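Boletín de la asociación vecinal de Sutby

Cena de otoño: lo que falta por cerrar

Vamos con prisa, que esto tiene que salir hoy. La cena es el 8 de noviembre, domingo, en el local de Gellow. Puertas a las siete. Ya hay 89 apuntados, y no caben más en las mesas largas, así que quien llegue sin reserva cena de pie junto a la barra. Avisados estáis.

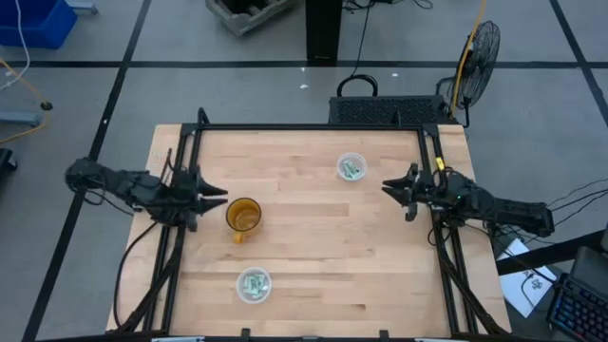

Texto: Catriona Pollock | Sutby | Vida del barrio

Menú. Crema de calabaza, arroz con setas, compota de pera. Ketsara Rattanakul lleva la cocina otra vez y pide dos cosas: que las alergias se digan antes del viernes y que nadie entre a "ayudar" a las ocho menos cinco. Opción sin gluten, sí. Sin lactosa tambien.

Precio: el mismo del año pasado. Niños gratis. Se paga en la puerta, mejor con el importe justo, porque el datáfono de Gellow va cuando quiere.

Postres: faltan. Bastantes. Si hacéis bizcocho, traedlo ya cortado y con una etiqueta con los ingredientes. Los cuencos y fuentes, con vuestro nombre por debajo; de la cena de marzo quedan varios en el armario de la entrada sin reclamar. Pasad a por ellos.

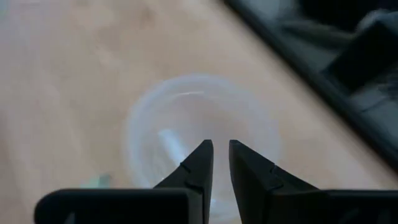
Música y recogida

Tomás Horgan toca a partir de las nueve y media, una hora larga, con Mutua Odera a la percusión si sale a tiempo del trabajo. A las once se baja el volumen, que luego vienen las quejas (y con razón).

Para recoger hacen falta manos. Turno corto, sillas y suelo. Apuntarse en la hoja de la puerta o escribir a Peadar Mac an tSaoi, que lleva tambien lo del aparcamiento. El lado de Indbridge estará cortado por las obras; entrad por la calle de atrás y dejad libre el vado del número 38.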